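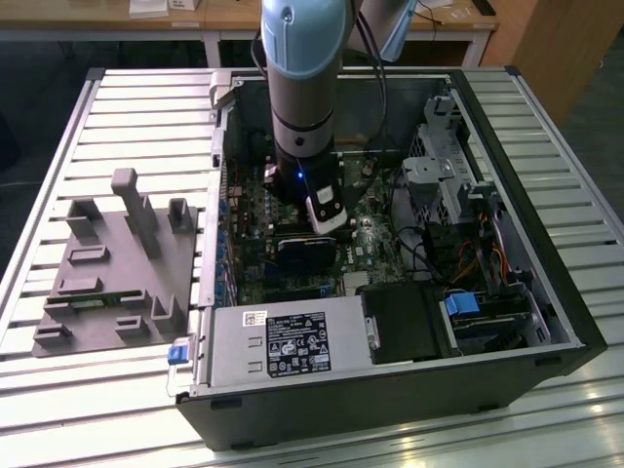 **Why should an old office computer be taken apart before it is recycled?**
The parts are made of different materials and have different values. If the whole machine goes into a shredder, the steel, the copper and the circuit boards are mixed, and it is harder to separate them again. A drive may also still hold private data.

# Project report: taking apart desktop towers

Draft of 8th August, for the module in September

## 1. Aim

My project studies which steps take the most time when a desktop tower is opened and emptied. The towers came from Warkent, a company in Stallthorpe that collects used office equipment. In the last year they received 937 towers, and 206 of these were still good enough to sell again. The others were kept for parts or metal.

## 2. Order of work

I followed the Warkent work sheet, but I changed the order in one place. The sheet says to remove the power supply first. I prefer to begin with the expansion cards, as they are easy to damage when a heavy part is lifted past them.

The tower is laid on its side and the side panel is taken away. After the cards come the cables, then the drives, then the power supply. The motherboard is the last part to leave the case. Blue plastic parts usually show where a latch can be opened by hand, and this saved me a lot of searching in the first days.

## 3. The drive cage

The cage was the slowest part for me.
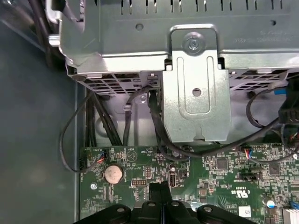
I needed 12 minutes for my first one, mostly because I pulled before all the fixings were free. Thin sheet metal bends easily, and a bent cage doesn't go back into its place. It is better to look for screws and hooks on every side — also behind the cables — and only then to lift.

Small connectors should be held by the plastic body and never by the wires. I broke one in this way, and it is recorded in my table as damaged.

## 4. Still to do

I must weigh the sorted metal again, as the first scale was not correct under 1000 grams. The times for the power supplies are also not yet in the table.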